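3.2 Table surfaces and the clearing task

Most of the sessions took place at a table, so a few words on the tables. We had three kinds in the Nara rooms: painted white, dark stained, and pale wood with a clear finish. The pale ones turned out to matter most. Participants sat down, put their things out, cleared them away again when the tone sounded. Nothing more to the task than that. Cups, plates, a folded cloth, whatever was in the tray that day.

What we wanted to know was when people call a table clear. Not the same as empty, as the pilot already showed. In the pilot, people would stop with one item left near the far side and say they were done. Asked again, they said done again. We kept the wording of the question fixed after that (see Section 2.4) and scored two things separately – the participant's own judgement, and the distance of the last remaining item from the near edge.

Grain was coded by hand. Two coders, both working from the same sheet. Straight grain, arched grain or mixed, plus direction relative to the seated person. Figure 4 gives a pale top with both types on it: arched on the left, long straight lines elsewhere, running on a diagonal. Tops of this sort were coded "mixed" no matter how much of the surface the arches took up. We went back and forth on that one and it may need revisting.

White items on pale wood were the hard case. Under the Gokon lamps the far part of a table can go nearly white itself, and a white dish there has only its shadow to give it away. Of the 50 sessions on pale tops, 24 ended with at least one item left at the far side. On dark tops it was 8 out of 50. Painted tables fell between the two but the items there were also smaller, so we dont lean on that number.

Crumbs were not scored. Several participants wiped the surface with a hand anyway, usually right at the end, and one or two asked for a cloth. Xue trays had a raised lip and caught most of it. The Risus trays did not – more brushing, longer sessions. Trays were swapped on Sunday, after the pilot, and the order was kept from then on.

Figure 4. Pale wooden tabletop, mixed grain, with part of a white object at the far side.

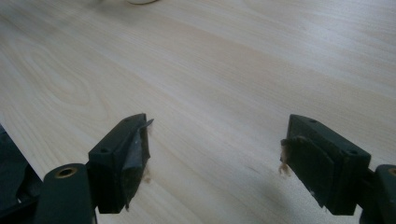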